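Ticket: Avora label printer drops jobs after Follulness update
Status: Open (reopened by reporter)
Priority: Normal
Site: Kidmont, packing room
Reported by: Rakiya Adebisi

Reopening this. It was closed as "resolved – customer confirmed" and I confirmed no such thing. What I said on the phone was that it had printed a batch without trouble that morning, and it has done that before.

Same fault as in May. We send a batch of shipping labels from Follulness to the Avora. It prints up to 70 of them, stops, and the queue on the PC shows every job as finished. No error light, no message. The missing labels are gone and have to be sent again by hand, and by then someone has to work out which orders they belonged to. On a day with 800 orders that eats the whole morning.

What I have been told so far, and what came of it:

Driver. Removed and reinstalled, twice, the second time with your agent on remote. Stopped at label 64 on the next batch.

Label stock. I was told our rolls might be "out of tolerance." They are the same rolls we have bought all along, from the same box of 2000 that ran fine before the update. I put in a roll of your own brand anyway. Same result.

Power saving. Turned off on the printer and on the PC. No change.

Firmware. Your agent said we were a version behind. We updated. The printer now takes longer to start up and still drops jobs.

Next came the cable theory. The last reply says the USB lead is "likely picking up interference or being strained at the connector" and asks us to replace it with a shielded one and keep it away from other wiring. 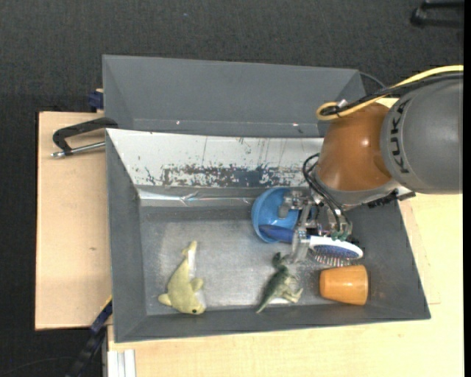

I have my doubts about the cable theory. The lead is short, it sits flat on the bench, and nothing pulls on it. Look at the yellow cable on the KUKA arm, which sweeps along the top and then goes into a tight loop with a black one bundled up against it, and compare that with a printer lead that has not moved since it was plugged in. I swapped it all the same, so that you can't ask me again. New shielded lead, different port, no hub. The next batch stopped at 58.

Things I noticed myself, for whoever reads this properly:

Printing the same labels from a saved PDF works. I have run the full day's file that way with none missing. Same printer, same lead, same roll.

The fault only shows when the batch comes straight from Follulness. Small batches are fine.

The second PC, which we call Kong and which never got the update, prints straight from Follulness with no losses. I moved the printer over to it at 2 in the afternoon and ran everything that was left.

To me that points at the update. I'm not a technician and I could be wrong, but I would like someone to say why before I'm sent to buy another part.

Requests:

Please send me the installer for the previous version, or tell me plainly that I can't have it.

Please pass this to someone who can read the spooler log. It was attached to my first message and I don't believe it has been opened – every reply has asked me whether I have one.

Please do not close the ticket on the strength of one good batch. I will write here when it's fixed.

Until then we print from Kong.

R. Adebisi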